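Leidy Espinoza
8 Jan 2019
Finger pads, part 4. Comparing the Vekitz pads with the Beditz set on the hand-held grippers. Same table, same open box, soft and rigid objects.

Beditz pads are 7 mm thicker. Jaw travel recalibrated before the first run. 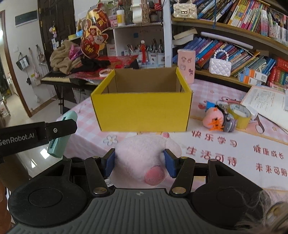

Blue fingers, open box behind.
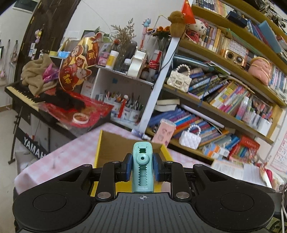
Does pad stiffness matter more than closing force?
For plush, stiffness. A hard pad needs more force to hold the same toy. For rigid plastic I'd look at force first.

Log so far is 338 grasps. Fredy has the spreadsheet.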